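Ticket 2342 — Laundry Services, Pelupessy Residence
Subject: Socks returned unpaired after wash
Opened: April 29, 2021
Assigned to: Nesrin Kaplan
Status: Pending resident confirmation

Reported issue
The resident in Room 300 states that knitted socks are being returned singly and that one blue pair has lost its shape at the cuff. The resident requests that all socks be matched and folded before delivery.

Initial review
The load was processed under the standard Wondon knitwear setting. No fault was recorded on the machine. Socks had been placed in the bag without a mesh liner, contrary to the intake instructions.

Step 1. Lay each sock on a flat surface and draw it out lengthwise from cuff to toe before matching. Ribbed knits should be extended gently — the toe must not be pulled sideways. 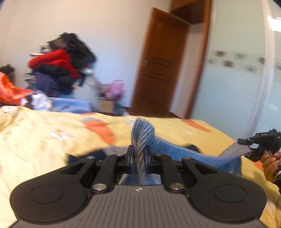 Step 2. Compare length and toe color. Socks of the same shade may differ at the toe and should not be paired on body color alone.

Step 3. Fold matched socks once at the ankle. Do not roll the cuffs, as rolling loosens the ribbing.

Step 4. Place unmatched items in the holding drawer under ticket number 1823, which remains open for this floor.

Action required
The resident is asked to confirm receipt of the blue pair. Unclaimed items are held for 90 days.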